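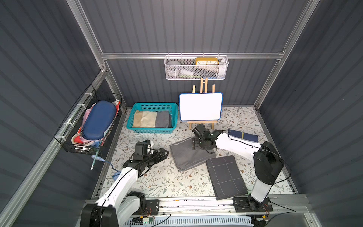 tansy_and_rue: Fold in thirds, then stand them up in the drawer on their edges. I know everyone on here hates being told this but it has worked in my house for 11 years and I'm not going back to piles.

mugwump72: Piles are fine! Piles are how my mum did it and her mum before her. You take from the top, you put back on the top, job done. I don't want my tea towels filed like paperwork.

tansy_and_rue: And the ones at the bottom never see daylight, do they. You're wearing out the same few and the rest go yellow along the creases.

mugwump72: So put the clean ones at the bottom. Lift the pile, slide them under. Takes a second.

Pebbledash: Can I jump in, as I've just moved from a house with a proper airing cupboard to a flat with none (combi boiler, no tank, nowhere warm for anything) and I'm losing my mind a bit. Where do people keep their linen? I've got double sheets, a stack of towels, two tablecloths from my gran that I can't part with, and 2 shelves in a hall cupboard that also has the hoover in it. I tried the standing-up thing last night and it all slumped over sideways like a drunk by breakfast.

tansy_and_rue: It'll slump on a shelf, Pebbledash, it's a drawer method. On a shelf you need something to hold it in. I use the Hillach baskets, the low ones, and they slide out so you've more or less made yourself a drawer.

oldgreylag: Hillach baskets shed. I had bits of them in my pillowcases for months. A shoebox does the same thing for nothing.

tansy_and_rue: Mine haven't shed! Perhaps you had a bad batch.

oldgreylag: Perhaps I did. Still finding it though.

Marrowfat: Unpopular opinion, but the answer for sheets is to own fewer of them. One set on the bed, one set in the cupboard, wash on a Tuesday, back on the bed the same night if it's a good drying day. We had 6 sets at one point and I couldn't tell you why — they just arrive, don't they, people give them to you, and then they've got a corner gone and you keep them for dust sheets and you never decorate.

mugwump72: One spare set is mad if you've got children. Come back to me after a sick bug.

Marrowfat: Fair. Mine are grown up and being sick in their own houses.

Pebbledash: Haha. I think I could get down to three sets. What about the tablecloths? They're linen, quite heavy, and wherever I fold them I get a hard line that won't iron out.

quince_jelly: Don't fold them, roll them! Get a long cardboard tube (the fabric shop will give you one if you ask nicely, mine always has a bin of them by the till), wrap it in an old cotton sheet so the card isn't touching the cloth, and roll the tablecloth round that. Then it can stand in the corner behind the hoover. I do all my mother-in-law's this way and I can have one on the table in five minutes with no ironing board in sight.

oldgreylag: Agree with quince on this. If you can't roll, fold them somewhere different each time. In half one time, thirds the next. It's the same line over and over that breaks the threads.

mugwump72: Also don't starch before you put them away. Starch when you're about to use them. Silverfish love starch, ask me how I know.

Pebbledash: How do you know?

mugwump72: A christening gown. I don't want to talk about it.

Marrowfat: While we're here, has anyone tried those Jadari vacuum bags for the winter duvet? I paid for a pack and two of them had puffed back up by the weekend.

tansy_and_rue: Fine for synthetic, I wouldn't put feather in them. It never quite comes back. I use an old pillowcase for the spare duvet, a king size one, and just stuff it in and sit on it.

quince_jelly: Same, and then it doubles as a floor cushion when the grandchildren come.

Pebbledash: Right, so. Three sets of sheets, each one inside its own pillowcase so it stays together (my sister told me that one), towels on their edges in shoeboxes, tablecloths on a tube. I'm going to do it tonight after work and I'll report back. Still don't know what to do about fitted sheets.

oldgreylag: Ball it up and shut the door quickly.

tansy_and_rue: NO. Hands in the corners, tuck one into the other, lay it flat, thirds. I'll write it out properly in the laundry thread.

mugwump72: I'm with greylag.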